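Kistengreifen mit dem Rodon-Kit: So richte ich die Zelle ein

Ihr habt mich nach dem Test vom Rodon gefragt, wie ich das Ding eigentlich zum Laufen bekommen habe. Also, Schritt für Schritt und mit allen Umwegen!

Zuerst die Kiste. Weltel liefert das Kit ohne Behälter, also nehmt, was ihr habt – Hauptsache, sie rutscht nicht. Ich spanne meine mit Einhandzwingen am Tisch fest. Ohne Zwingen hatte ich nach jedem zweiten Griff einen Versatz und durfte neu kalibrieren (sehr lustig um elf Uhr abends).

Dann die Kabel. Legt sie in einem großzügigen Bogen am Arm entlang und fahrt alle vier Ecken der Kiste einmal langsam von Hand an. Spannt sich irgendwo etwas, gebt mehr Länge dazu, bevor ihr die Automatik einschaltet.

Jetzt kommt Zeug rein. Fangt mit wenigen, möglichst verschiedenen Teilen an: Bausteine, etwas Rundes wie eine Spielzeugschildkröte, etwas Glänzendes. In der Software stellt ihr das Profil »Gemischt« ein und lasst 200 Griffe durchlaufen.

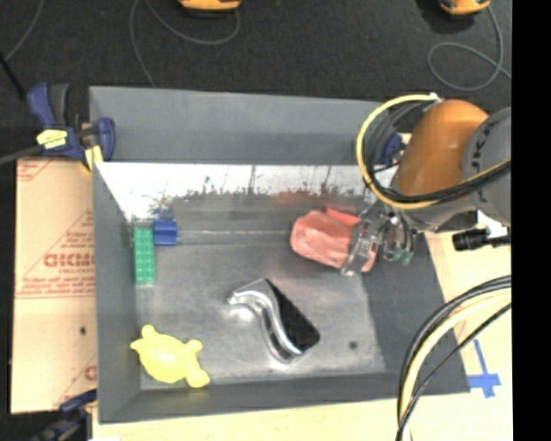
Marthinus Xaba: Bei mir hat das Profil »Gemischt« viel zu fest zugedrückt, ich musste die Greifkraft um 2 Stufen senken. Und glänzende Teile gingen erst, als ich die Deckenlampe ausgemacht habe.

Das mit der Lampe kann ich bestätigen, danke! Die Greifkraft findet ihr unter »Werkzeug«, ganz unten. Ändert immer nur einen Wert und startet dann den nächsten Durchlauf, sonst wisst ihr hinterher nicht, was geholfen hat.

Zum Preis: Ich habe 477 Euro für das Kit bezahlt, ohne Arm. Die Erweiterung Tender kostet noch mal 400 und sortiert nach Farbe. Ich würde erst mal ohne anfangen, nachkaufen könnt ihr sie jederzeit.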